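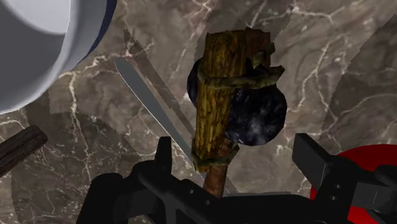
Marble-look tabletop with pale veins, simulated render.

April 7, 2022
Workshop notebook, Tilterness depot

I meant to write this up last night and then the phone kept going, so forgive me if the order of things is a bit off. Mostly I want to get down what we did with the Lobo minibus before I forget, and then a few words on the booking side for whoever is minding the desk next week.

The Lobo came back from the airport run with the driver saying it felt "lazy" pulling away with a full load. I drove it myself to the reservoir and back, empty, and it felt fine to me, which is always the annoying answer. So I put every spare water drum we own in the back, strapped them down properly, and went out again. With the weight on, yes, there it was, a flat spot just after second gear and a bit of a whistle with it. I had half expected the turbo and was already dreading the bill, but it was a split in the intake hose on the underside, where you would never see it from above. You only find it with your fingers. It opens up under boost and closes again as soon as you let off, the little devil.

New hose from Plernex, fitted before lunch, both clamps replaced as well (the old ones had gone oval and I don't trust them). Went out with the drums again and it pulled clean all the way up the hill. I'd like to see it do one long trip before we put it on anything important, so please keep it on local transfers for now.

While it was on the lift I looked at the rear pads. Plenty left on the nearside, less on the offside than I'd like, and the slider pin on that caliper was stiff. Cleaned, greased, moving nicely now. Check it again in June, or sooner if anybody smells anything hot back there. I also found a child's shoe under the third row, a very nice one, blue with a strap. It's on the shelf by the kettle if the family calls.

Now the Stamora sedan. The customer who had it for the long weekend put 381 miles on it, against the 300 that come with that rate, and the desk asked me whether the odometer could be wrong. It isn't. I ran it over our measured stretch twice and it read true both times. I think the trouble is that the allowance is printed on the second page of the agreement, where people are already looking for the place to sign. I'd be inclined to charge half the extra this once and then move that line up to the front, next to the daily price. We lose more goodwill arguing than we'd ever make back on the mileage, and they were perfectly pleasant people who brought it back vacuumed!

Tires on the Stamora: fronts are down to where I'd change them before the summer rush. I've asked Plernex to price a pair, and the same make as the rears please, I don't want a mixed car again after the last one.

Turnaround times. I've been jotting down how long it takes us to get a car from the return bay back to ready, and a plain sedan is around 30 minutes if it comes back decent. Vans are all over the place – sand, dog hair, somebody's spilled smoothie in the seat rail (that one took most of an afternoon, and I can still smell banana). The website lets people book a van that's due back only an hour before, and that's what caught us out this week. I'd like the gap for vans set longer. I don't know how to change it myself, I looked and got as far as a page of colored boxes and thought better of it.

The other thing about the website is that it still says free cancellation up to 48 hours before pickup on one page and only says "free cancellation" on another. Two people have read me the second one over the phone this week, very politely. Whichever one we mean, let's have it the same in both places.

Small jobs still open:

Lobo – wiper on the passenger side streaks, new blade is in the drawer.
Lobo – reading light over row two flickers when the sliding door shuts hard, probably the connector.
Stamora – spare key battery is weak, works if you stand right next to the car.
Wash bay – the hose reel is leaking at the swivel again. I've put a bucket under it.
Child seats – the gray one has a buckle that sticks. Tagged, please don't hand it out until I've had it apart.

I've left the old intake hose on the bench with chalk around the split, in case anyone wants to have a feel of it.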